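30 Apr 2024, hand gripper build (Kedbridge)

New blue pads are on both jaws and I love them! Lingyun Ren cut them on the Skolis, 1 per side with a spare set in the drawer. Took the tool to the bed to try it on clothes. Big soft things are so much more fun than blocks. Still want a stiffer spring on the left linkage, and the log stops at 300 lines, must fix. Next up: cuffs, then snaps. 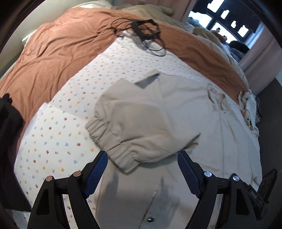
Jaws open over the beige garment, left tip near the gathered cuff.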